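About Stoserton

Home | What we do | Courses | Workshops | Contact

Stoserton is a small school of housekeeping. We teach people to clean and look after rooms, either for a living or in their own homes. We take learners from the age of 16 and there is no upper limit. No qualifications are needed to join a course.

How we started

The school was set up by Maëlys Besson, who had spent years running the cleaning teams in hotels and found that new starters were usually handed a trolley and left to get on with it. She began with evening classes in one rented room above a shop. Agathe Carré joined a year later to write the course books and now runs the day-to-day teaching. We moved to our present building on Charpentier Lane when the evening classes outgrew the first room.

What we teach

Our main course, Household Care, lasts 30 weeks and starts each October. It covers floors, kitchens, bathrooms, laundry, beds, and the care of wood, metal and glass. Classes have no more than 8 learners. We also run short courses for care homes, guest houses and letting agents, and these can be held on your own premises.

Dusting and tidying come first. Learners start with small furniture on a table, so that everyone can see and reach. We use bits of coloured paper for practice, as they show up well against pale wood and it is easy to see what has been missed. The rule is to work from the top down: the upper shelf, then the lower one, then the surface underneath and the area next to the legs, which is where most beginners forget to look.
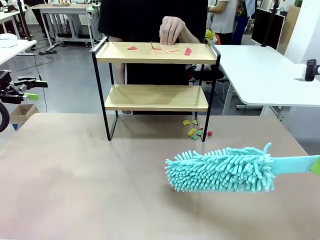

Once they are confident with a duster, learners move on to full-size bookcases, then to whole rooms with lamps, ornaments and cables to work round. Microfibre dusters are shaken out after each session and washed without softener. Learners get their own kit in the first week and keep it when they leave.

Fees and help with costs

Household Care costs £2,000 for the full course. Learners who are out of work can apply for a bursary of £1,000. The kit is included in the fee. Short courses are priced by the day and depend on group size.

Visiting us

You are welcome to come and sit in on a class before you apply. Classes begin at 9.30 in the morning and finish at 3. Please ring the office first so we can tell you which room to go to. There is step-free access from the car park at the back.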